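Chapter 5
When the Kitchen Gets Arms: Automation and the People on Shift

What this chapter covers
Who does what once a machine joins the line. How a job gets cut up into tasks. What happens to pay, pace and skill. Two short cases, then the terms you need for the review at the back.

Opening case: the prep room at Rerkholm

Ilham El Sherbiny came in at 6 a.m. in August and found her cutting station moved. Not gone – moved, two spots down, next to the sinks. A taped outline on the floor marked where the new unit would go. She had run prep at Rerkholm for 11 years. The notice on the door said the company would be "supported by automated handling" and gave a number to call with questions. She called. It rang out.

Rerkholm is a contract kitchen. It cooks for offices, a clinic and two schools, 491 meals on a normal day. 22 people on the payroll, most of them part time. The handling system came from a supplier called Arero, and the sales pitch was simple enough: picking up, putting down, moving pans and plates, fetching produce. The dull stuff. Cooks would cook.

That last line is worth underlining, you will hear versions of it in every industry in this book. Warehouses: pickers will supervise. Banks: tellers will advise. Sometimes it comes true. Often it comes true for a few people and the rest get fewer hours.

What did El Sherbiny's job consist of? Ask her and she says prep. Ask the time sheets and they say prep. But watch a morning and it falls apart into dozens of small things. Checking a delivery. Sending half of it back. Washing, sorting, cutting. Noticing the fridge sounds wrong. Showing the new kid how to hold a knife. Passing on gossip that turns out to be a scheduling problem. Only some of these were on Arero's list, becuase only some of them can be written down as a start point and an end point.

Tasks, not jobs

First idea of the chapter. Machines rarely take a whole job. They take tasks out of it. A job is a bundle – held together by custom, by a contract, by who happens to be standing nearby. Pull three tasks out and the bundle has to be tied up again somehow, and the way it gets tied is a decision people make. Managers, mostly. Keep that in mind.

Handling tasks look easy from outside. A child can lift a tomato off a plate. For a machine the same move is a chain: find the thing, judge where it is, bring the hand in without hitting what's beside it, close with enough force but not too much, lift, travel, let go. Any link can fail. So suppliers rehearse the chain in simulation first, in a made-up kitchen where a dropped plate costs nothing and the run can be started over.

Look at how few things such a practice kitchen may need. A frying pan in the middle of a marble counter. A lemon and a tomato on one plate, close together, which matters, since fingers sized for one can easily bump the other. Two arms, with the right gripper reaching over the plate and holding nothing. No cook in it, no timer going off, no one shouting for the clinic order.
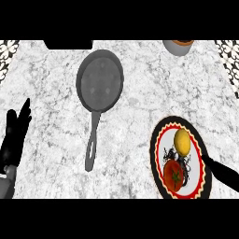
What the simulation leaves out

Plenty. A rendered counter stays the way it was set. At Rerkholm the counter gets wet, somebody leaves a phone on it, the good pan is in the wrong place because the night crew likes it there. The gap between the practice kitchen and the real one has to be closed by someone, and in the first weeks it was closed by the prep staff. They cleared space for the arms. They turned plates the right way round. They learned which lemons the gripper liked (the firm ones).

None of this was in anybody's job description. Researchers call it invisible work, or patching. It has three features to watch for in the cases later on:

It is learned fast and rarely written down.
It is done by the people whose tasks were supposedly removed.
It makes the machine's numbers look better than they are.

El Sherbiny started a notebook. Every time she stepped in, a line. Her supervisor wasn't happy about it at first, then asked for a copy, then took it into the meeting with Arero. Her title changed that winter – cell lead – and her pay changed a little later, after she asked twice.

Second case, briefly: Grernier

Grernier packs gift boxes. Similar arms, very different result. There the floor staff were brought in before anything was bolted down and picked the first five tasks themselves. They chose the heavy lifts and the ones that hurt their wrists. They kept final checking. Slower start, more arguing. But the hours held, and the people who knew the work had a say in what was left of it.

Don't read Grernier as the good firm and Rerkholm as the bad one. Grernier had a full order book and could afford a slow start. Rerkholm had a contract up for renewal. Section 5.3 comes back to this, with the staffing tables form both sites.

Terms to know
Task bundle. Handling. Simulation gap. Patching. Cell lead. Retained task.

Before you read on
Pick a job you have done, paid or not. List what you did in the first hour. Mark what a machine with two arms could take. Then mark what you would have to do so that it could. Bring the list to class, Ait Brahim's model in section 5.1 starts from it.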